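Fleltumness Reuse Workshop to Stay Open After Lease Is Agreed

By Hsin-yi Kwok

29th September

The community reuse workshop in Fleltumness will remain in its present building for another four years, after the parish council agreed a new lease with the owner, Clarnix Estates.

The workshop, which repairs furniture and passes on spare timber to residents, had been told in June that its lease would not be renewed when it ran out. Clarnix had planned to turn the ground floor into storage units. The firm now says it will put the units in the rear building instead, which has stood empty for most of the year.

Under the new terms the rent will rise by £50 a month. The council will pay for work to the roof, and Clarnix will replace the main doors and the wiring on the first floor. The workshop will be responsible for the heating, as it is at present.

A spokesman for Clarnix said the company was content with the arrangement. "We looked at the plans again over the summer and found the access for lorries was much better at the back," he said. "Once that was clear there was little reason to ask the workshop to move."

The decision follows a petition that gathered 3167 signatures, a large number for a town of this size. Many of those who signed live in the villages along the river, where there has been no council tip since the one at Prendora Lane was shut. Residents there have said they rely on the workshop to take old tables, shelving and offcuts that would otherwise have to be driven to the county site.

The county site is 30 miles from the furthest of the villages and does not open on Mondays. It also charges for doors and worktops, which it treats as building waste. The workshop takes both free of charge if they are sound.

Councillors discussed the lease for most of an evening. Two of them asked whether the money for the roof would be better spent on the play area, which has been waiting for new surfacing since the spring. The chairman said the two sums came from different budgets and that the play area would be dealt with at the next meeting. The lease was then approved with one vote against.

The councillor who voted against it said afterwards that he supported the workshop but thought four years was too long a commitment. He would have preferred two years with the option of a further two, and he also wanted the cost of the roof to be shared with the owner.

The workshop began in the old dairy on Yeh Street and moved to its present home when the dairy was sold. It is open to the public from Wednesday to Saturday. People can bring in a chair or a small table to be mended, or can pay a small fee to use a bench and tools themselves. Timber that comes in is sorted by length, cleared of nails and sold by weight, with a discount for schools and allotment holders.

Planks and shelves make up the bulk of what is sold. Pine is the cheapest and goes fastest, mostly for raised beds and sheds. Oak and beech are kept indoors and priced piece by piece. 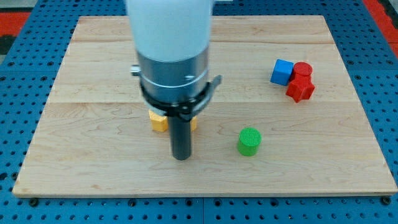

Demand for ready-made items has grown as well. Stools, bookcases and bread boards made from reclaimed wood are put out at the front of the shop on Saturdays, and the income pays for blades, glue and sandpaper. The workshop had stopped taking orders for larger pieces in the summer because it could not be sure of having the space to finish them. Orders will be taken again once the lease has been signed by both sides.

Evening classes in basic repair are also expected to return. They were dropped when the notice was given, and those who had already paid were refunded. The first course will cover loose joints and worn chair seats, and a second on sharpening tools is planned for after Christmas. Places must be booked at the front desk.

The roof work will be done in stages so that the building does not have to close. The council said the side entrance on the car park would be used while the main doors were being replaced, and that parking would be limited on those days. Notices giving the dates will be put up at the library and on the council's website.

Residents with large items to give away are asked to ring the workshop before bringing them in, as floor space will be short until the first stage of the roof is finished. Mattresses, fridges and painted fence panels are still not accepted.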